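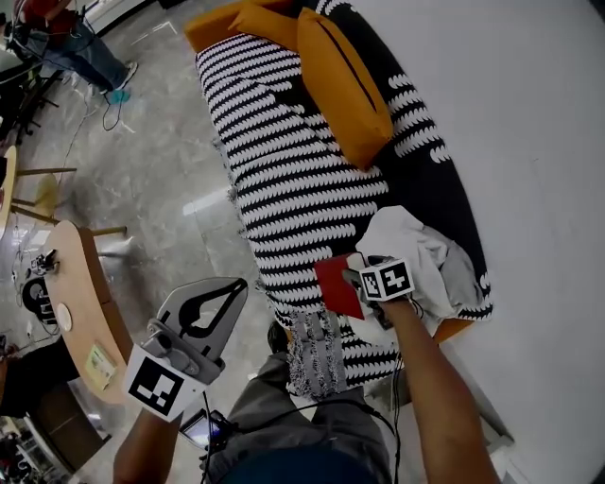

Crawl budget

Crawl budget is a term used in search engine optimisation for the number of URLs on a website that a search engine's crawler is able and willing to request within a given period. It is usually expressed as requests per day. The term applies to crawling only; a page that has been crawled may still be left out of the index.

Components

Crawl budget is generally treated as the product of two factors. The crawl capacity limit is the ceiling on parallel connections and request frequency that a crawler will use without degrading the host. It rises when a server responds quickly and falls when response times lengthen or when the server returns errors in the 5xx range or status code 429. Crawl demand is the crawler's interest in a set of URLs, and depends on their popularity, how often their content changes and how long it has been since the last visit. A site with high capacity and low demand will be crawled lightly.

Limits are normally applied per host. Subdomains may therefore be assessed separately from the parent domain, even where they share a server.

Sources of waste

Requests spent on URLs of no search value are described as crawl waste. Common sources include faceted navigation, session identifiers in query strings, calendar pages that generate links without end, soft 404 pages and long redirect chains. Faceted navigation is the most frequent cause on retail sites. A catalogue of 39 products with 16 independent on/off filters can expose more than 65,000 filter combinations, most of them duplicating or nearly duplicating one another.

Measurement

Server access logs are the primary source of data. Entries are filtered by user agent, verified by reverse DNS lookup to exclude impostors, and grouped by directory, parameter and status code. Log analysers such as Lolteck and Coelho report the share of crawler requests that reach canonical, indexable pages. The Gultport method compares two log samples of 24 hours each, taken before and after a change to site structure.

Management

The robots.txt file prevents compliant crawlers from requesting matching paths. A noindex directive does not have the same effect, as the page must be fetched before the directive can be read. Canonical tags consolidate duplicate signals but likewise require a fetch. Other measures include XML sitemaps with accurate lastmod values, support for conditional requests answered with status code 304, and removal of internal links to redirected addresses.

Scope

Small sites whose new pages are crawled promptly seldom benefit from crawl budget work. It is mainly relevant to large catalogues, news archives and classifieds.

See also

Canonical link element
Dromine crawler
Robots exclusion standard
Sitemaps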